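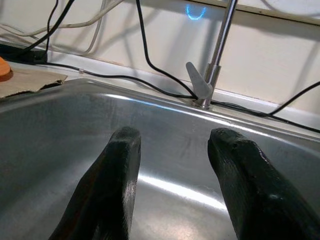
Indside Magazine | Home & Kitchen Desk

Search the magazine Enter keyword Go

In praise of the kitchen sink
July
Words by Zübeyde Kurtuluş

I have moved house 4 times as a grown woman and I could not tell you the colour of a single front door. The sinks, though, I remember every one. The first was a chipped white thing with one tap that screamed. Then came a double bowl so shallow you washed your elbows along with the plates, and after that a great deep trough in a rented cottage that I loved like a pet, even though it took half the hot water tank to fill (and I do mean half, I used to have to choose between clean pans and a bath!).

So when our editor Remzi Ertürk asked who fancied writing about sinks for the summer issue, my hand was up before he'd finished asking. The rest of the desk looked at me with real pity. They got the garden rooms and the Italian tiles.

Let me start with stainless steel, the stuff most of us have. It's an unfussy sort of metal until you really look at it, and then you see everything. Soft smudges, faint water marks, little swirly stains up the back wall of the bowl. You get a nice long streak of light running along the bottom and you think, oh, that's lovely and shiny, and then your eye moves up a bit and there are the swirls again. I used to take this personally. My mother-in-law's sink has never had a mark on it in its life, and she dries it with a tea towel kept for that job alone and ironed.

I rang Kadir Bilgin, who has been fitting kitchens for 19 years and has a small showroom called Vavareck behind the railway arches. I asked him how to get swirls off steel and he laughed for quite a long time.

“You go with the grain,” he said, once he'd got his breath back. “Brushed steel has lines in it, like wood. Everyone scrubs in circles. Then they ring me up and say the sink is faulty.”

I have scrubbed in circles since I was tall enough to reach the taps. I went straight home and tried it his way, with a soft cloth, a bit of washing-up liquid and then some bicarbonate of soda made into a paste. Back and forth, along the lines, right round under the lip where the gunge collects. Rinse it well, dry it off. It took me less time than boiling an egg and I was so pleased with the result that I wouldn't let my husband fill the kettle until I'd shown the neighbours.

Water marks are another matter. If you live where the water is hard, as I do, you'll have them back by teatime. White vinegar on a cloth shifts them nicely, but don't leave it sitting there while you answer the phone, and please don't go near it with wire wool. Bleach is best kept away from steel as well. I learned that one in the second flat, and it cost me some of my deposit.

Now, taps. I have opinions about taps. My favourite sort is the slim chrome one with a single lever down low by the base, sticking out to the side like a little paddle. You can nudge it with a wrist when your hands are covered in dough, or with an elbow if you're feeling athletic. Kadir isn't so keen. He says people yank them, and he'd have us all back on two good solid handles if he could. We agreed to differ – though I noticed he has a lever one in his own showroom kitchen.

What he and I both fuss over is the bit round the foot of the tap, where it meets the steel. Water sits there, then the chalk builds up, and before you know it there's a crusty collar that no cloth will get under. An old toothbrush is the answer. So is a length of dental floss, pulled back and forth around the base like you're polishing a shoe, and if that sounds mad then I can only say I got the tip from Taner Değirmenci, who runs the Baloyi café on the corner and washes up for more than 50 people every lunchtime. His sink is older than his daughter and you could do your lipstick in it.

Taner's other rule is that nothing lives in the sink. No bowl, no sponge, no teaspoon “just for now”. I have tried to keep to this. I managed it for most of a month, then we had blackcurrants to pick over and the whole system went to pieces. But I did like coming down in the morning to a bare bowl with the early light in it. It made me want to put the radio on and peel something.

If you're shopping for a new one, take your biggest roasting tin along with you. I'm quite serious. I carried mine into Vavareck in a pillowcase and tried it in every bowl they had, and only two would take it lying flat. Rounded corners at the bottom are kinder to clean than sharp ones, too, and a deeper bowl saves your jumper from the splashes.

I didn't buy one in the end. I went home and had a good look at the old sink, gave it another going-over with the bicarb, and spent the money on a decent draining rack.

Contact the Home & Kitchen Desk | © Indside Magazine | Back to top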